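Hauswirtschaft und Alltagsorganisation
Skript zu Sitzung 4: Becher, Dosen, Ablagen. Was darf am Platz bleiben?
Dozentin: Yabsira Fikre
Sprechzeit: Mittwoch nach der Übung

1. Ausgangslage

In fast jedem Ratgeber zum Aufräumen steht der Satz, eine leere Fläche sei die halbe Ordnung. Ich halte ihn für bequem. Eine Tischplatte ist schnell leer, wenn man alles in den nächsten Schrank schiebt, und über den Schrank sagt der Satz nichts. Für diese Sitzung lesen Sie bitte die Auszüge aus dem Ordnungsleitfaden von Hauser (Reader, Seite 113) und notieren Sie am Rand, wo eine Behauptung belegt wird und wo sie nur gut klingt. Meine eigene Randspalte blieb auf der Seite der Belege ziemlich weiß.

Hauser empfiehlt für jeden Arbeitsplatz ein flaches Tablett mit niedrigem Rand. Was darauf liegt, ist »in Bearbeitung«, alles andere wird weggeräumt. 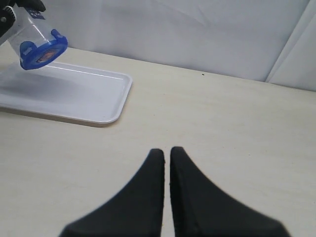
Gegen das Tablett spricht zunächst wenig. Krümel und Tropfen bleiben darauf, und man kann es in einem Griff zur Spüle tragen. Fraglich ist die zweite Behauptung, nämlich dass ein Tablett die Menge der Dinge begrenzt. In der Lehrküche Utstead haben wir das Gegenteil erlebt: Wo ein Tablett stand, wurde abgestellt, und zwar gern auch das, was längst in den Abfall gehörte. Nach einem Semester standen zwei Tabletts übereinander.

2. Mehrwegbecher und ihre Rückstände

Kunststoffbecher gelten als »praktisch unbegrenzt« wiederverwendbar. Im Merkblatt von Brostico, das Sie ebenfalls im Reader haben, steht die Zahl von 2000 Spülgängen. Wie gespült wurde, mit welchem Wasser und wer am Ende hingesehen hat, steht nicht dabei. Ohne diese Angaben ist die Zahl für uns wertlos. 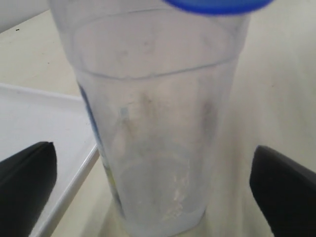
Abb. 2: Durchscheinender Kunststoffbecher, scheinbar leer. Weiße, kreidige Rückstände innen im unteren Bereich.

Die übliche Antwort auf weiße Flecken lautet »Kalk, also Essig«. Vorsicht. Kalk, angetrocknetes Pulver und Spülmittelreste sehen einander ähnlich genug, dass der Blick allein nicht reicht. Wischprobe zuerst: feuchter Finger, dann trockenes Tuch. Was sich so abreiben lässt, braucht keine Säure. Was bleibt, bekommt verdünnte Zitronensäure, danach klar nachspülen. Trübe Wände sagen für sich genommen gar nichts, manche Becher werden so verkauft.

3. Dosen zum Aufbewahren

Runde Dosen verschenken im Regal Platz, das stimmt. Daraus wird bei Hauser gleich ein Verbot. Dagegen steht, dass runde Gefäße innen keine Ecken haben, in denen etwas hängen bleibt. Im Übungsraum Loltby benutzen wir beides, und die Beschwerden verteilen sich gleichmäßig.
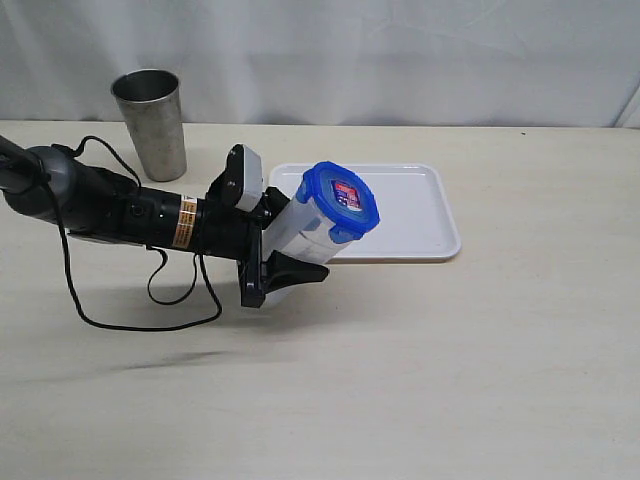

Abb. 3: Zylindrische Lebensmitteldose aus Kunststoff vor weißem Stoffhintergrund.

Zum Nachmessen für die Übung: Regalboden 48 cm breit, nur eine Sorte Dosen pro Durchgang, einmal rund, einmal eckig. Notieren Sie den Verlust an Stellfläche, bevor Sie Hauser zustimmen.

Aufgaben bis zur nächsten Sitzung

a) Eine Behauptung aus dem Reader wählen und aufschreiben, welche Beobachtung sie widerlegen würde.
b) Wischprobe an zwei eigenen Bechern, Ergebnis in Stichworten.
c) Freiwillig: Reader Seite 268, Abschnitt über Deckel. Ich finde ihn schwach — überzeugen Sie mich gern vom Gegenteil.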